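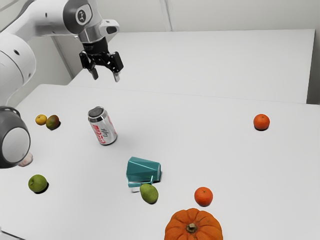 Soltum apresenta o Trurkel 4, programa para renomear e organizar arquivos em grande quantidade

Por Assessoria de Imprensa da Soltum | 18 de setembro de 2021

27 compartilhamentos | 4 comentários

A Soltum, empresa de software para escritórios pequenos e arquivos documentais, anuncia a disponibilidade da versão 4 do Trurkel, o seu programa para renomear, separar e organizar arquivos no computador. A nova versão pode ser baixada desde hoje no portal Skomon, em português, espanhol e inglês, para Windows e para Linux.

O Trurkel é dirigido a quem recebe todos os dias muitos documentos digitalizados e precisa de guardar cada um com um nome que outra pessoa consiga entender. São exemplos os escritórios de contabilidade, as clínicas, os cartórios e as secretarias de escola. O usuário escreve uma regra, o programa mostra numa lista como os nomes vão ficar, e só depois da confirmação os arquivos são alterados.

O que muda na versão 4

A mudança principal é o editor de regras, que foi escrito de novo desde o início. Nas versões anteriores a regra era uma linha de texto com símbolos, e muitos clientes nos disseram que copiavam sempre a mesma linha com medo de estragar alguma coisa. Agora a regra se monta com blocos: data do documento, número de ordem, texto fixo, parte do nome antigo, nome da pasta. Os blocos podem ser arrastados para outra posição com o mouse ou movidos com as setas do teclado. Quem prefere a linha de texto pode continuar a usá-la, pois ela está no menu Avançado, e as regras gravadas na versão 3 são abertas sem conversão.

A segunda mudança é a função de desfazer. Até agora o Trurkel guardava apenas a última operação. A versão 4 guarda as últimas 50 operações, mesmo quando o programa foi fechado e o computador reiniciado. Se um arquivo foi movido ou apagado por outro programa neste intervalo, o Trurkel avisa qual é e desfaz o resto.

Também foi melhorado o tratamento dos acentos. Arquivos vindos de sistemas mais antigos chegavam às vezes com letras trocadas no nome - um problema bem conhecido de quem trabalha em português. A versão 4 reconhece os casos mais frequentes e propõe a correção na lista, marcada com outra cor. A correção nunca é feita de maneira automática, e pode ser recusada arquivo por arquivo.

Outras novidades:

- leitura da data dentro de documentos PDF, quando ela existe nas propriedades do documento
- aviso de nomes longos demais antes da operação, e não durante
- pastas vigiadas: os arquivos que chegam numa pasta escolhida recebem a regra definida para ela
- exportação da lista de nomes antigos e novos em formato CSV
- modo de letra grande e contraste alto na janela principal

O módulo Miranda

Junto com o Trurkel 4 é lançado o Miranda, um módulo opcional que procura arquivos repetidos. O Miranda compara o conteúdo e não o nome, de modo que duas cópias do mesmo contrato são encontradas também quando estão guardadas com nomes muito diferentes. O resultado aparece em grupos, e o usuário decide qual cópia quer conservar. As outras são enviadas para uma pasta de espera, onde ficam até que o usuário as apague.

Esta pasta de espera foi muito discutida na nossa equipe. Uma parte queria o envio direto para a lixeira do sistema, que é mais simples de explicar. Ficou a pasta de espera porque em unidades de rede a lixeira nem sempre existe, e o arquivo seria perdido sem aviso.

O Miranda trabalha somente no computador do usuário. Nenhum documento, nome de arquivo ou resultado de busca é enviado para a Soltum.

Período de testes

A versão de testes ficou aberta aos clientes durante o primeiro semestre. Neste período recebemos 1609 mensagens, entre relatos de erro, dúvidas e sugestões. Todas foram lidas e as que tratavam de erro receberam resposta individual. A maior parte dos erros dizia respeito às unidades de rede, sobretudo quando a conexão caía no meio de uma operação. A versão 4 interrompe agora a operação no último arquivo terminado e pergunta se deve continuar quando a rede volta.

Num teste interno, com uma pasta de 2094 documentos digitalizados e nomes de origem muito variada, o Trurkel 4 aplicou uma regra com cinco blocos sem deixar nenhum nome em conflito. A mesma pasta acompanha o programa em forma de exercício, com documentos vazios, para quem deseja aprender as regras antes de mexer nos seus próprios arquivos.

Instalação e requisitos

O arquivo de instalação chega compactado. É necessário extrair o seu conteúdo para uma pasta e só depois abrir o instalador, porque a execução de dentro do arquivo compactado pode falhar na cópia dos idiomas. O programa ocupa 100 MB em disco depois de instalado, com os três idiomas e o manual. Uma edição portátil, que funciona a partir de um pendrive e não escreve nada no registro do Windows, está na mesma página do portal Skomon.

Recomendamos fechar a versão 3 antes da instalação. As duas versões podem ficar no mesmo computador, mas as pastas vigiadas devem ser ativadas somente em uma delas.

Licenças

O Trurkel 4 continua gratuito para uso pessoal e para escolas públicas. Para empresas a licença é anual e por computador. Os clientes com licença válida da versão 3 recebem a versão 4 sem pagamento até o fim da licença atual. O módulo Miranda está incluído em todas as licenças de empresa; no uso pessoal ele pode ser experimentado sem limite de funções até o final de dezembro, e depois desta data passa a ser vendido em separado.

A versão 3 vai receber ainda correções de segurança durante um ano. Novas funções não estão previstas para ela.

Sobre a Soltum

A Soltum desenvolve programas para a organização de documentos em escritórios, escolas e arquivos. A equipe trabalha em português e espanhol e presta atendimento aos clientes nos dois idiomas. O Trurkel é o seu produto mais antigo.

Contato para a imprensa: pelo formulário na página da Soltum, escolhendo o assunto Imprensa. Capturas de tela em alta resolução e o manual completo em PDF são enviados a pedido.

Comentários (4)

escritorio_central
Instalei hoje de manhã. Os blocos são bem melhores que aquela linha com símbolos, mas demorei para achar onde se grava a regra. Fica no menu Arquivo, se alguém estiver procurando.

visitante
Vai ter versão para Mac? Uso o 3 numa máquina virtual e é um sofrimento.

Soltum - Atendimento
Agradecemos a pergunta. Uma versão para Mac não está em preparação neste momento. Registramos o seu pedido junto com os outros que já recebemos.

papelada77
As pastas vigiadas funcionam em unidade de rede também? No manual só achei exemplo com pasta local.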